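Gusley Standing Coat Rack, Black

Metal, freestanding, ring of hooks at the top. Item ships flat from our Grenville warehouse.

A coat rack has one job and most of them are bad at it. The Gusley is the rack we kept after trying the others, meaning it has survived 13 winters of wet parkas and one July when somebody hung a bicycle wheel on it. It has a central pole, curved hooks that branch out all the way around, and legs that splay wide enough to catch the toe of anyone not looking. We consider that last part a stability feature.

Finish: black
Height: 5 ft 8 in
Weight: roughly 13 lb
Assembly: yes, sorry
Tools: one hex key, in the box, taped to the underside of the lid where you will find it last

It does well against brick. A dark rack on a white wall looks like a doctor's office, and a white rack on brick looks like a mistake, but black metal next to old masonry looks as if you had a plan.
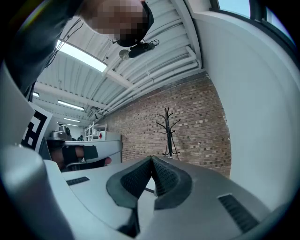 The hooks are curved so a coat hangs by its loop or, if the loop tore off years ago like everyone's, by the collar. Load it evenly. Five heavy coats on one side will tip any rack ever made, ours included, and we've had the phone calls. If you only own one heavy coat, hang it over a leg.

Where it goes

Big open rooms are hard on small furniture. Ceilings run high, floors run long, and a rack that seemed huge in the box can disappear beside a run of shelving. Put it near a wall, a step or two from the door. Leave room for rolling chairs to get by, and don't expect casters and splayed legs to work things out between themselves.
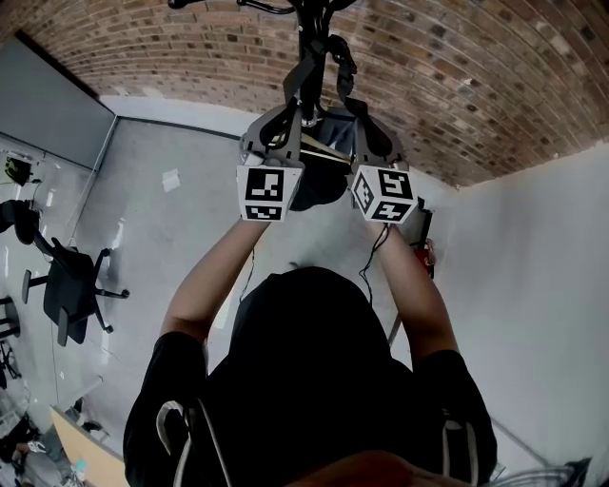
Hard, glossy floors are fine if you use the rubber feet. They come in a small bag with the hex key. Sreekumar Nambiar in our shop will mail you another set when yours go missing, and he has stopped asking how.

Goes with

Flinmont Umbrella Stand. Heavy and plain. Keeps the drips in one spot.
Wako Boot Tray. A tray. You put boots on it.

What buyers say

"Bought two for the studio. One is for coats. The other is for the coats of people who say they're not staying." - Liette Carrier

"Sturdy. Directions are terrible. Step 5 shows a part I don't have and it stands up anyway."

(Step 5 has been fixed. Older boxes still have the old sheet, and the part was never real.)

Shipping and returns

Orders over 77 dollars ship free, and this is one of them. Returns within a month if it's clean and in the box. We know it won't fit back in the box the way it came - get as close as you can and use a lot of tape.

Out of stock in white. No plans to change that.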